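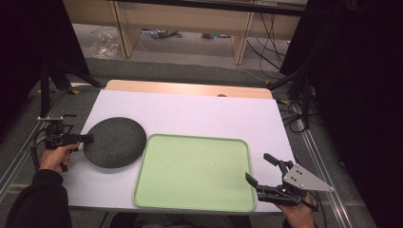 4. Setting up your watchlist and finding something to watch

This section covers the Plirico television app, version 3. It assumes you have already signed in. If you came over from the old Zenstead service, your drama series and films should have moved with you. Check them yourself before you close the old account, as the welcome message says "everything" and means most things.

4.1 Import an old list

1. Open Settings, then Library, then Import.
2. Choose Zenstead and enter your old password.
3. Wait for the count at the top of the screen to stop moving. A list of 300 titles can take several minutes.
4. Compare the count with your old one. Our own test list went in with 1,333 titles and came out with 1,105.

Note: Missing titles are usually ones Plirico has no rights to show. The app does not tell you which. Keep a copy of the old list if you care about it.

4.2 Turn off the suggestions row

The home screen opens on a row called Picked For You. We watched one period drama about a married singing act and were offered wedding contests for a fortnight. Make of that what you will.

1. Highlight the row and hold down the OK button.
2. Select Hide Row.
3. Go back to the home screen and check that it has gone. If it has moved further down, repeat step 1.

Caution: Do not choose Reset My Taste. It also clears your place in every series you are part way through, and there is no undo.

4.3 Follow a series

1. Open the page for the series.
2. Press the bell symbol once. A filled bell means you will get a message when a new episode arrives.
3. Under Alerts, untick "Related news" unless you enjoy casting rumours.

Note: Release dates marked "Coming soon" should be taken lightly. The second series of Seltport has been coming soon since August.

4.4 Star ratings

Ratings come from other viewers and from Chiriac, a separate reviews service. The two are blended into one score, and the method is not published. To see them apart, press the down arrow on the score. Some older films have only a handful of votes behind a full five stars.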